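Collecting Demonstrations at Trimdale: Common Questions

What counts as one example?
One full run of a task, from both hands at rest to both hands at rest. For the toy-and-bin task that means picking up the toy, putting it in the bin and backing off. Stop the recording before you reset the table.

How many do you need?
The target for each task is 1,000. The toy-and-bin set stood at 700 at the end of September and is now at 1,159, so new people are being moved to other tasks.

Do I have to use both grippers?
Hold both, even if one does all the work. The model learns from the pair, and a run with one missing can't be used.

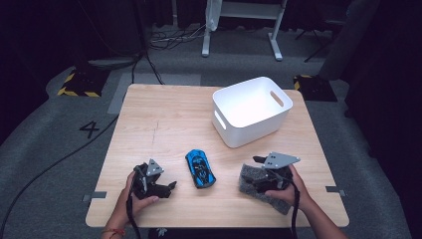

Should I put the toy in the same spot every time?
No. Move it and turn it between runs — a new angle is enough. Leave the bin where it is for a block of runs, then shift it.

I dropped the toy. Do I throw the run out?
Keep it if you picked the toy up again and finished. Mark it "recovered" on the sheet. If it fell off the table, discard the run.

How long is a session?
Up to 3 hours, with breaks when you want them. Adhiambo Massawe handles the schedule.

Who checks the runs?
Njoroge Kashindye reviews them before they go to the Waweru server. Rejected runs come back with a short note.

Last updated November 6, 2019

2 comments | 5 shares
Contact | © Baltby | Back to top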